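Opportunities > Students > Study abroad > Calls for participants

Last updated: June

Wanted: students who didn't love their year abroad

Every autumn the Hetville exchange office prints a booklet of returned students saying their semester changed their lives. I have read more of these than is good for anyone. Perhaps it did change them. I would like to see better evidence than a sunset and a paragraph about confidence.

We are looking for 24 students to take part in a study of what people bring back from a term or year overseas. You can apply if you:

- spent at least 5 months at a university outside the country
- came back within the last two years
- kept some record from the time, such as emails, a diary or bank statements

Language students are welcome, but so are engineers, nurses and anyone who went mainly for the weather. You don't need to have had a bad time. You do need to be willing to say so if you did.

Taking part means two interviews of an hour each, a short language test if you claim to have learned one, and a look through your spending. The last part puts people off. Past applicants to the Thevar travel grant told us they had spent an average of 2,589 on top of their fees, and hardly any of them had planned for it - the grant leaflet still calls the scheme "low cost".

You will be paid 41 for the whole thing, after the second interview. It isn't much and we won't pretend it looks good on a CV.

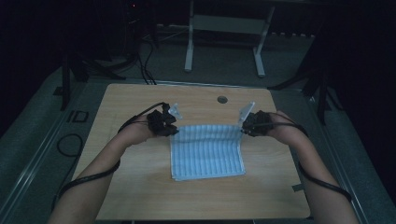

Interviews are held in the Prostlow building, second floor, with a late slot on Wednesday at 6 pm for those who work. Online is possible if you have moved away, though I find people are more guarded on a screen.

Your name will not be used. The exchange office has asked to see the results and will get them when everyone else does.

To apply, send a few lines on where you went and one thing you were promised that didn't happen. Write to Diễm Cù or Costel Buzatu at the study desk. Please don't send the blog.

Recent calls
- Host families: short survey on house rules
- Grakotar summer school: note-takers needed
- Paid testers for the online German placement test
- Student panel on credit transfer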